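We use cookies to help this site work properly and to understand how it is used. By continuing to browse, you accept our cookie policy.

About Skestex College of Ceramics and Applied Craft

Skestex College is an independent, not-for-profit school offering part-time and full-time instruction in ceramics, surface decoration and the care of domestic wares. The College was established to provide structured training for adults who wish to enter the trade, return to it after an absence, or pursue it seriously alongside other employment. It is governed by a board of seven directors and operates from two campuses, at Drerkham and Tejada.

The College teaches the making of objects intended for daily use. Students begin with hand-building, proceed to moulds and slip casting, and take up the wheel in their second term. Glaze chemistry is taught throughout.

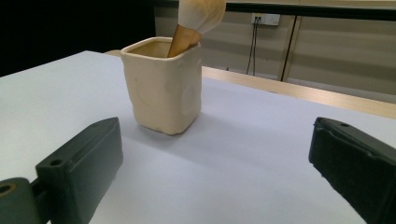

DRERKHAM, December

Published by the College Office

Enrolment for the coming year stands at 483 students across all programs. Of these, 221 are enrolled in the Certificate in Studio Ceramics, and the remainder attend evening and weekend courses or the shorter professional workshops. The Certificate may be completed in one year of full-time study or over three years part time. Applicants are not required to hold a previous qualification, although an interview and a small portfolio of work in any medium are requested.

The Drerkham campus houses the kiln hall, the glaze laboratory, two throwing rooms and the library. Its collection of 1,000 test tiles is catalogued by clay body, firing temperature and colour, and may be consulted by students and by members of the public on application to the front office. Tiles are not lent. The Tejada campus is smaller and is used chiefly for hand-building and evening classes. Parking at Tejada is limited, and students are encouraged to travel by bus where they can.

The College maintains a long-standing supply arrangement with Suredeck, which provides the shelving and work surfaces used in both buildings. Work surfaces are wiped down at the end of every class and

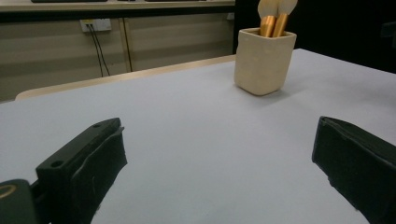 inspected each term under the College's dust control policy. Dry sweeping is prohibited in all studios. Students are issued with an apron on enrolment and are expected to launder it weekly.

Fees are set annually by the board and published before applications open. The College offers 190 subsidised places each year, allocated according to financial need. Concession holders, apprentices and residents of the Drerkham district may apply for these places using the standard form. Material fees are charged separately and cover clay, standard glazes and one firing at each stage. Additional firings are charged by shelf.

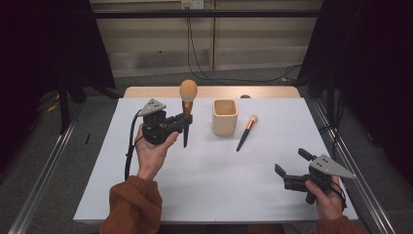 Reading time: 3 minutes

Graduates of the Certificate are entitled to rent bench space at Tejada for up to two years after completion. Bench holders have access to the small electric kilns from 8 am and may exhibit in the College's annual sale, where the maker retains the full price of each piece less a modest commission. Bench agreements are renewed each term.

The College welcomes enquiries from schools, galleries and community organisations. Group visits to the kiln hall may be arranged outside firing periods, and closed footwear must be worn. Requests for the annual report, the enrolment handbook or the dust control policy should be addressed to the College Office at Drerkham.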